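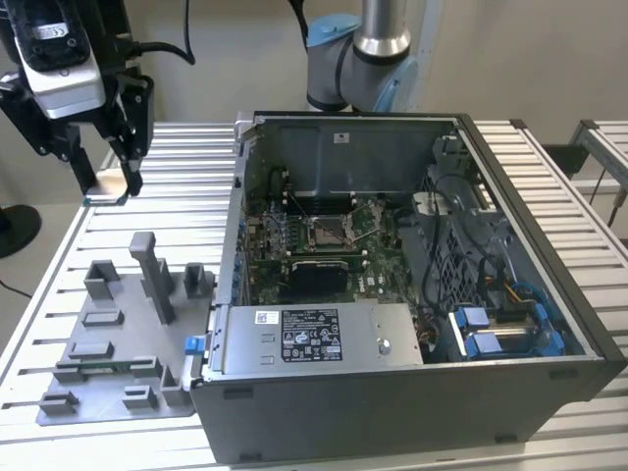 Torre de ordenador abierta, con el zócalo del procesador vacío.

Fasside, colectivo por la cultura accesible
Acta de la reunión del 21 de marzo de 2023

Asistentes: Lerato Mkhize, Aslak Hägglund, Busisiwe Gumede, Paraskevi Papadakis (por videollamada) y yo, Mpho Sithole, que tomo notas. Intérprete de lengua de signos durante toda la reunión.

Aviso de siempre: escribo las actas como hablo, así que si alguien quiere un texto más serio que me lo diga y le paso el teclado encantada.

1. Acta anterior

Aprobada con una corrección. Puse que Aslak estaba en contra de los subtítulos proyectados y lo que dijo es que estaba en contra de proyectarlos en el telón lateral, donde desde la mitad de la sala no se leen. Perdón, Aslak, ya está cambiado.

2. Ciclo de teatro de mayo en la sala Cele

Aquí se nos fue casi una hora. Lerato había hablado por la mañana con la sala y nos contó cómo está la cosa. Nos dejan dos funciones, las dos con audiodescripción, subtítulos y lengua de signos, y una visita táctil al escenario antes de cada una. La visita táctil la quieren limitar a 18 personas por función, contando acompañantes. A Busisiwe le pareció poco (a mí también, la verdad) y preguntó si se podían hacer dos turnos. Lerato cree que sí, siempre que el primero empiece pronto y no coincida con la prueba de luces. Lo va a pedir por escrito.

Luego está el asunto de las butacas. La sala pequeña tiene 56 plazas y en el plano que nos mandaron los espacios para silla de ruedas están todos juntos en la última fila, al lado de la puerta. Dijimos que no, y lo dijimos a la vez. Paraskevi explicó muy bien por qué: si vas con tu pareja o con tus hijos quieres sentarte con ellos, y si además usas los subtítulos, desde la última fila te pierdes a los actores por mirar la pantalla. Propone retirar butacas en los extremos de la segunda y la sexta fila. Las butacas son desmontables, lo comprobó ella misma cuando fuimos a medir. Queda acordado pedirlo así, y que en la venta de entradas se pueda elegir sitio como hace todo el mundo, sin tener que llamar a un teléfono que atienden dos mañanas por semana.

También hablamos de quién interpreta. Hay dos intérpretes confirmados y los dos piden el texto de la obra con tiempo. La compañía dice que el texto todavía cambia. Pues que manden el que haya y luego los cambios, propuso Aslak, y nos pareció bien a todos. Escribo yo a la compañía.

3. Audiodescripción y receptores

Los receptores nos los alquila Simeck. Aslak trajo el presupuesto y lo leyó en voz alta entero, con el impuesto y el transporte aparte, y hubo un silencio bastante largo. Es más de lo que habíamos pensado. Las opciones que salieron fueron pedir menos aparatos, pedirlos para una sola función o buscar quien nos los preste.

Lo de una sola función lo descartamos enseguida. Busisiwe recordó que ya nos pasó con el ciclo de danza: la función accesible era una, caía mal de horario y la gente que no podía ir ese rato se quedó sin nada. No queremos repetirlo. Aslak va a preguntar el precio si recogemos y devolvemos nosotros los aparatos, que el transporte es un buen pellizco. Lerato ofrece su furgoneta, con la condición de que alguien la acompañe a cargar.

El guion de la audiodescripción lo escribe Paraskevi y lo revisa Busisiwe, que es ciega y lleva años revisando guiones ajenos. Se entabló una discusión muy entretenida sobre si hay que describir el vestuario durante la obra o contarlo antes, en la introducción grabada. Busisiwe prefiere antes, salvo los cambios de ropa que importan para la trama. Paraskevi no estaba del todo convencida y quedaron en probarlo en un ensayo con dos o tres escenas.
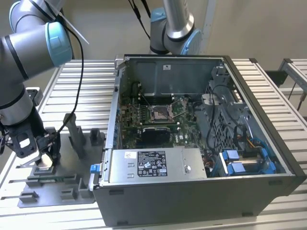

Sobre la introducción grabada, Lerato pide que dure poco y que se mande también con la entrada, para que cada cual la escuche en casa con calma. Me ofrezco a poner la voz si no aparece una mejor (¡que aparezca, por favor!).

4. Programas de mano

La imprenta nos hace precio a partir de 1.000 ejemplares. Son muchísimos para dos funciones, pero Busisiwe sugirió que el programa sirva para todo lo del año, con una página de información general sobre accesos, transporte y cómo pedir apoyos, y una hoja suelta para cada obra. Así se aprovechan. Se aprueba.

Versiones: letra grande, lectura fácil y braille. La de braille se encarga aparte y en menos cantidad. Para la de lectura fácil insistí en que la valide un grupo de personas con discapacidad intelectual y que cobren por hacerlo, igual que cobra la imprenta. De acuerdo todos. Aslak preguntó si eso retrasa las fechas y sí, las retrasa, así que los textos tienen que estar cerrados antes de lo previsto. Cada uno manda lo suyo a Lerato y ella lo junta.

Del dibujo de la portada no decidimos nada. Hay tres propuestas y cada una tiene un defensor muy firme.

5. Acceso por la calle Ondgate

La rampa de entrada sigue igual. Paraskevi subió con su silla y dice que la pendiente se puede hacer, pero que arriba no hay rellano para girar y la puerta abre hacia fuera, con lo cual te empuja cuesta abajo. La sala propone tener a una persona abriendo. Nos parece un apaño para mayo y nada más. Pedimos que conste que lo que reclamamos es una puerta automática y un rellano en condiciones, y que lo hemos pedido ya en tres escritos sin respuesta. Busisiwe redacta el cuarto y lo firmamos todos.

Los aseos, en cambio, bien. Han quitado las cajas que guardaban dentro del adaptado y el cordón de emergencia llega por fin hasta el suelo.

6. Ruegos y preguntas

Aslak ruega que no pongamos reuniones a la hora en que cierra la cafetería. Tomo nota con especial cariño.

Busisiwe pregunta por la función relajada que pidieron varias familias. Para este ciclo no llegamos, pero Lerato quiere que vaya la primera en la próxima reunión, con tiempo para hablarla bien.

Tareas pendientes

Lerato: turnos de la visita táctil, plano de butacas y textos del programa.
Aslak: nuevo precio de Simeck sin transporte.
Busisiwe: escrito sobre la rampa y la puerta.
Paraskevi: guion de las primeras escenas.
Mpho: pedir el texto a la compañía y pasar esta acta, también en audio.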